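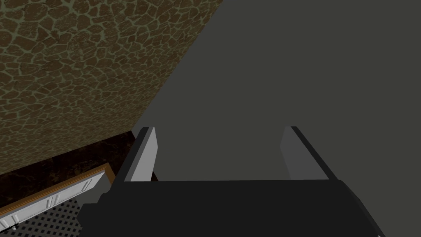 Kirkwood Offset Ledger: README

What you get

Two tables of carbon offset purchases, pulled from the paper and PDF registers that Wisance kept before it discovered spreadsheets. The main table has 971 rows, one per purchase. The other maps project names to project names, because Vonemine was entered under every spelling a tired person can produce.

Columns

buyer_type: household, firm, public body, or "other", where the fun is
project: cleaned name, see the second table
tonnes: as written on the receipt
price: per tonne, in whatever currency the receipt felt like
retired: yes, no, or blank. Blank means blank. Please don't read it as no.

Known trouble

The Mösli forest project sold almost 2000 tonnes in September and recorded the sales in a single row. We left it alone. If your chart has one enormous bar, you've met it.

Prices are not adjusted for inflation. Veronika Gisler wrote a script for that and Mathias Sutter wrote a different one, and they disagree by enough that neither is included.

In 30 rows the tonnes and the total price can't both be right. They are flagged "hmm" in the notes column. The flag was meant to be temporary.

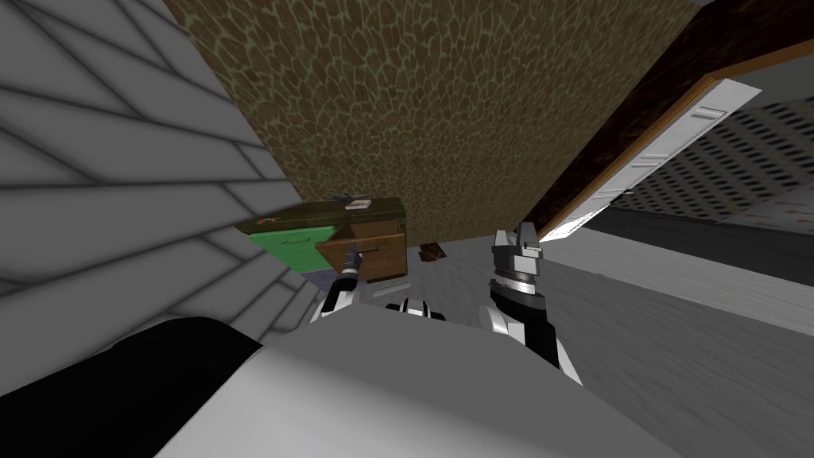
Simulated interior with an open white door and a brown patterned wall.

Use

Fine for teaching and for rough comparisons between projects. Don't use it to claim that anything is carbon neutral, least of all your conference.

Corrections go to Veronika. Attach the receipt. Mail sent on a Saturday gets read on some other day.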